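Skedemia: Footwear Size Conversion Tables

Version 3, November 29, 2024

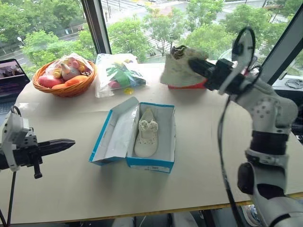

Skedemia maps children's shoe sizes between the US, UK, EU and Mondopoint systems. The tables were compiled from retailer size charts collected by Almont and cover almost 1,000 size records.

Files

sizes.csv: one row per size record
charts.csv: one row per source chart
CHANGES.txt: edits by version

Fields in sizes.csv

chart_id: key into charts.csv
us, uk, eu: sizes as printed on the chart, stored as text
foot_mm: foot length in millimeters, blank if the chart gives none
width: narrow, regular, wide or blank

Known problems

Half sizes are missing from 35 charts. Those rows were left out and no values were filled in. Some charts list insole length under the heading "foot length"; these carry the flag insole=1 and should not be mixed with the rest. EU sizes from the Plillisari charts run 5 mm long compared with the median.

Loading

Read all size columns as strings. "10" and "10.0" come from different charts and are kept apart.

License

CC BY 4.0. Cite as Mac Mathúna, Skedemia, version 3.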